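Caltesov Home Rooms: three months in

I said in April that I would write up the Caltesov simulator once the trial ran out and I had to decide whether to pay for it. The trial has run out and I have paid, so this is the write-up. I bought it with my own money and the company has not asked me for anything.

Some background for anyone new. I write small control programs for two-armed household robots, mostly in the evenings. I do not own a two-armed household robot and I have nowhere to put one. Until this spring I was using Hulilia, which is free and perfectly good for a single arm bolted to a bench. It gets awkward once you want a whole house for the thing to work in, because you end up building the house yourself. I spent most of the winter making cupboards.

What you get

Home Rooms is an add-on for the main Caltesov program. It comes with furnished rooms, a two-armed robot model with grippers, and a set of virtual cameras you can attach more or less anywhere on the body. The licence costs 551 euros a year for one person and covers 2 machines, so I have it on the desktop and the laptop. There is a student price, but I am a long way past being able to claim it.

Installing took me 15 minutes on the desktop. The laptop took a whole evening, because the graphics driver was too old and the error message did not say so. If it stops at the loading bar with no explanation, update the driver before you do anything else.

Rooms are put together by a generator. You give it a number and it gives you back a room with furniture, wall and floor finishes, and a selection of loose things to pick up or knock over. The same number always gives the same room, so you can go back to one that beat you. The finishes are not tasteful. I have had a red floor under charcoal walls more than once, and after a week I stopped noticing.

The cameras

Most of my time has gone on the cameras, so they get the most space. Each gripper can have its own view, and there is another one up on the body that takes in both arms. All of them can be recorded together. I keep the light levels low, as my programs did far too well in bright rooms and then fell over when I turned the lamps down.

The wrist views take some getting used to. When the wrist rolls, the room rolls with it, and walls and floor come in at whatever angle they like. My first reaction was to look for a setting to level the picture. There isn't one, and I have come round to thinking there should not be, as a camera fixed to a real wrist would do the same.

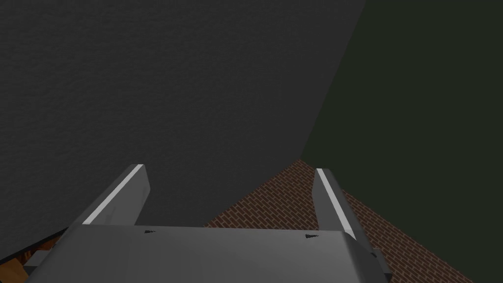
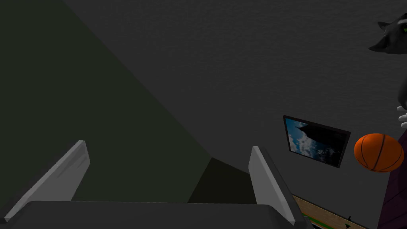
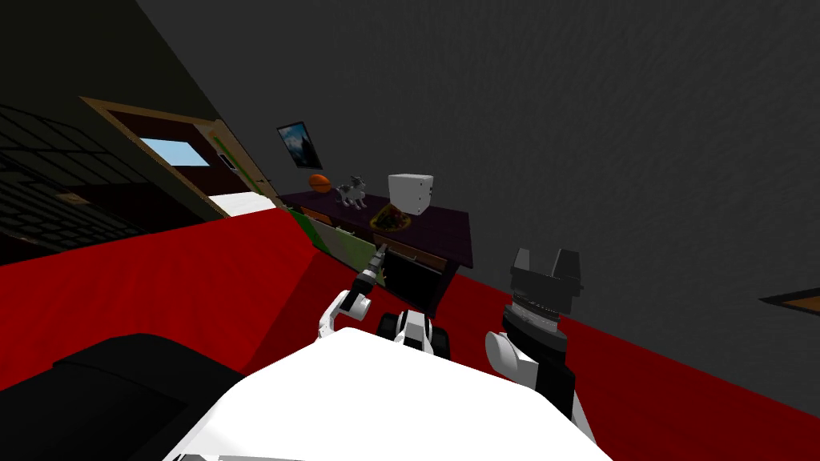
What works well

The body view is the one I use for planning. With the dresser and both arms in sight I can tell whether a reach is sensible before I worry about fingers. The small items are modelled well enough to be useful too. A bowl of food and a plain white box ask for very different approaches, and having both on the same dresser top makes a fair test.

I also like the clutter. There are framed pictures on the walls, a basketball, and a black cartoon cat with white gloves that would not be my choice of ornament. My object finder had been trained on tidy rooms and it needed the shake-up. I ran it over 70 generated rooms last month and got a much better idea of where it fails, mainly on dark things against dark walls.

Opening and closing the grippers is reliable. You can set the finger gap directly or give it a force and let it stop when it meets something. I use force for nearly everything now.

What does not

Contact between thin objects is still poor. If a gripper finger meets the edge of a drawer front at a shallow angle it can catch and then jump. Slowing the simulation down helps, but then a long run takes all night.

The wall textures are grainy and the grain is the same everywhere. If your program relies on surface detail to work out where it is, it will struggle on a big plain wall seen close up. Mine did. I ended up giving more weight to the floor, where a brick pattern gives it plenty of lines to hold on to.

The manual is thin on camera placement. Most of what I know came from Hertta Mäkelä's notes on the Prikport forum, which explain the wrist offsets properly and include a table of values that I copied straight in. They should be in the manual.

Support answered two of my three questions within a day. The third, on saving camera positions between rooms, is still open.

Compared with Quezada

A few people asked about Quezada. I had a month of it last year. It runs faster and its contact handling is better, so if you mainly care about grasping single objects on a table I would look there first. It had far fewer rooms when I used it, and adding a second arm meant editing files by hand - that may have changed since.

I am staying with Caltesov for the year. Next job is the drawers, starting with the lower ones, and I will post the settings when I have some that hold up from one room to the next.

Posted 13/07/2021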